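How a Mirror Works

Every mirror has two main parts. The front is a flat sheet of glass. Behind the glass is a very thin layer of shiny metal, often silver or aluminum. The glass keeps the metal smooth and safe from scratches. A coat of paint on the back protects it too.

Light travels in straight lines. When it hits a rough wall, it scatters in many directions. When it hits a mirror, it bounces off in a neat pattern, and your eyes see a picture. That picture is called a reflection.

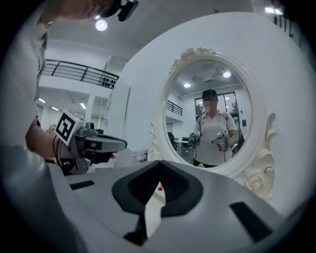

An oval mirror with scrollwork and roses on its white frame.

A mirror can show you things that are behind you. Stand facing one and look past your own shoulder. You may see a door, a window or a lamp on the ceiling - all without turning around.

Now raise your right hand. The hand that goes up in the mirror is on the same side as yours. If that were a real person facing you,
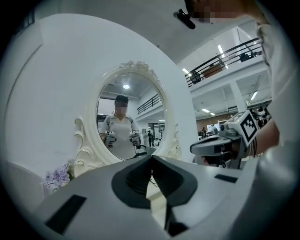

it would be their left hand. This is why writing looks backward in a mirror. Try it with your name on a piece of paper.

The frame does not change the reflection. It holds the glass and covers its edges, which can be sharp. Frames can be plain, or they can have leaves and curls. Dust settles in the curls, so a soft, dry brush works well there.

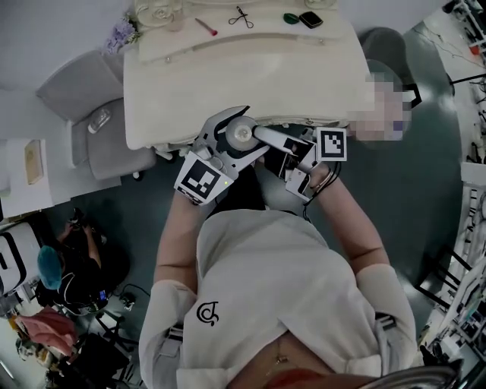

Why does a bathroom mirror fog up?
Warm air from the shower carries water you can't see. When it touches the cool glass, the water turns into tiny drops. The drops scatter the light, and the reflection goes blurry until they dry.

Written by Tanner McIntyre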